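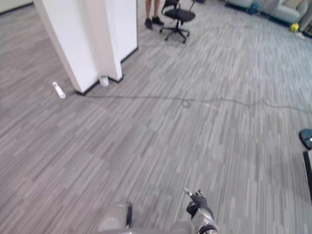

1/ Floor first
Carpet tile, gray, streaky. Bottle on its side and a small cup at the foot of the pillar, a thin black cable with a loop in it. Litter goes, cable gets coiled. Then vacuum along the stripe, overlapping passes.

2/ Smooth floor
Different method. Damp microfiber, 20 ml of Zedo in 2 liters of water. Pale gray with a slight gloss shows streaks, so wring the pad hard.

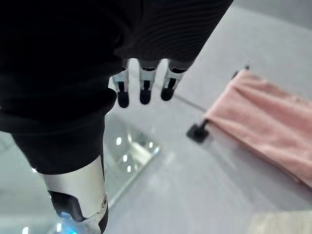

Change the water once it clouds. Mine lasts roughly 23 minutes. The Grimshaw pad sheds lint on baseboards – I wipe those by hand.

3/ Towel
Pink terry on the wall bar, two square brackets. Folded double it dries slowly, and one corner always hangs lower. Spread it to a single layer, edges level. Check the bracket screws in June.
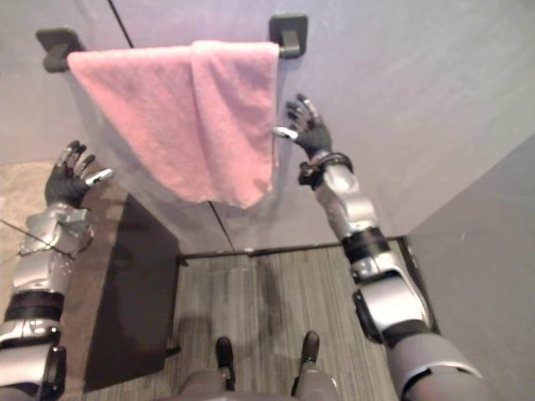

Ornberg: Single layer works until the bar is too short for it. I fold mine a third over and swap sides at night.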